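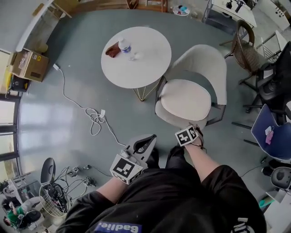
Thursday, the round table and the good chair

Clear sky at last! Three nights of cloud and then this afternoon it all blew off east, and by suppertime there wasn't a scrap left over Tasumville. I drove out to the Salazar place with the telescope wedged in the back seat and a thermos of soup I forgot to drink until nearly midnight.

Consuelo Cuautle was already set up by the gate when I got there, with her big Zanetti on its rocker base, and she had the Orion Nebula in it before I'd even found my hat. I had a look through hers first (she insisted, I didn't put up a fight) and the four little stars in the middle were so sharp I said something rude. Mine showed them too, once it had cooled down, but smaller and a bit mushy. I think the mirrors need lining up again. I say that every February.

Anyway, the plan was galaxies. I wanted the Leo trio, and Leo wasn't going to be high enough until later, so I messed around with clusters for a while. The Beehive is just lovely in binoculars, I always forget. Then M81 and M82 up above the Dipper, both in the same view at 18 mm, one a soft oval and the other like a thin smear of chalk. I kept going back and forth between them. M82 had a dark notch across it that came and went, and I sketched it badly with a red light between my teeth.

It got down to 22 degrees by eleven. My pencil still worked but my fingers gave up, so the second sketch is mostly a circle with an arrow on it.

Benedikt Berchtold turned up late with his Bitosham eyepiece, the wide one he's been talking about since Christmas, and we put it in everybody's telescope in turn. Well, it's nice. It is really nice! Stars stay little points almost all the way to the edge, and the Double Cluster looked like somebody had spilled sugar. It also weighs as much as a can of beans and my tube promptly tipped nose-down into the grass. No harm done, I wiped off the dew shield and hung a sock full of pennies on the back end. I am not buying one. I did ask him what it cost, and I am not buying one.

Got the Leo trio a bit after midnight. M65 and M66 were easy. The third one, NGC 3628, I had to coax out by looking off to the side and tapping the tube so it jiggled, and then there it was, a long faint streak with no real middle to it. I've missed that one 2 winters running, so I made Consuelo come over and check I wasn't dreaming it. She saw it too, and at the same slant.

Home just before two. Left the telescope in the car because I couldn't face the stairs. Need to charge the red light, find the other glove, and look up which screws you turn first on that mirror.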